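PACKING AND CARRYING: A SHORT COURSE FOR PEOPLE WHO OWN TOO MUCH
Handout for session 3: The Soft Bag
Nastton Evening Classes

Please read before the session and bring a cloth bag of your own. Last October half the class brought rucksacks and we spent the evening discussing zips.

Where we had got to

Session 2 dealt with boxes. A box has the good manners to keep its shape whether you have packed it well or badly, and most of us learned to pack from boxes, which explains the state of most of our bags. A cloth bag has no opinions. It will take the shape of whatever you put in first, and if you put in first a thing with corners, it will have corners, usually against your hip.

The homework was to empty one bag at home and write down what came out. Thank you to those who did it. The longest list ran to 57 items, 4 of them umbrellas. I have kept the list and may read from it.

1. Opening the mouth

A folded-over top edge is the commonest cause of bad packing. You push something in, the fold catches it, and the thing ends up lying on the bag instead of inside it. Turn the edge outwards by a hand's width all the way round before you start, like the top of a sock. With a heavy canvas this makes a collar that stays up by itself. With a thin cotton it doesn't, and you will need to put the first object in to hold the sides apart.

Rope handles want to fall across the opening. Lay one to each side. If a handle has started to fray at the end, tie a knot above the fray and stop worrying about it.

2. Order of packing

Flat things against the sides. Heavy things at the bottom, in the middle. Soft things in the gaps. Anything with a face, a dial or a screen goes in with its front against something soft, and never against another face.

Most of you know this and will still put the biggest thing in first, on its end, so that it sticks out of the top like a passenger looking for the right stop. We will try it both ways in class. The Koteck method, which some of you will have met in the library book, puts the biggest thing in last. I have tried this and ended up with the biggest thing under my arm.

3. Small awkward objects

For our purposes a thing is awkward if it rolls, rings, squeaks or has a loop that catches. Alarm clocks are the classic case. They are top-heavy, they won't lie flat, and they have controls at the back which the rest of the bag will happily press for you. Squashy toys are the opposite: they go anywhere, and so they should go in last, as wadding.

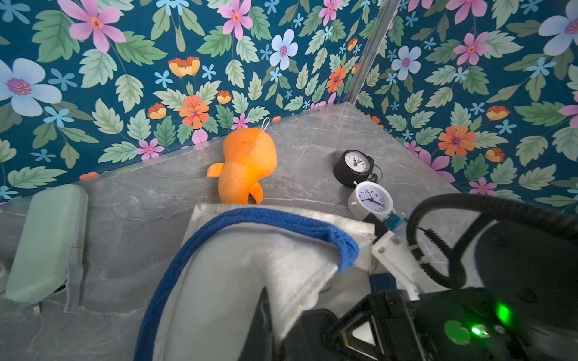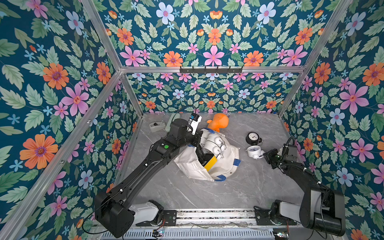 Two clocks, an orange toy and a white cloth bag, against the flowered wallpaper.

Is it better to pack two clocks side by side or one above the other?

Side by side, back to back, with something soft between them and the alarms switched off first. One above the other works in a tall narrow bag, but the lower clock takes the weight every time you put the bag down.

4. Checking the load

Lift the bag by both handles and hold it clear of the table while you say the name of your street. If it swings round to face you, the weight is off centre. Take out the last three things and put them back on the other side. Do not shake it. Shaking settles rice and very little else.

Then set it down. A well-packed cloth bag stands or slumps evenly. A bag which falls over slowly in one direction is telling you where the heavy thing is.

5. Unpacking

Dull, and skipped by everyone, me included. Take things out in order and put each one down where it will live. Do not tip the bag out on the worktop to "sort through in a minute". The Nepia handout (green sheet, session 1) has more on minutes and how long they last.

For next time

Pack the same bag twice with the same things, once in the order given above and once however you like. Note which was quicker and which was more comfortable to carry to the bus stop. They may not be the same one - bring both answers.

Session 4 is on Lirnine Road as usual, upstairs, and covers wheels.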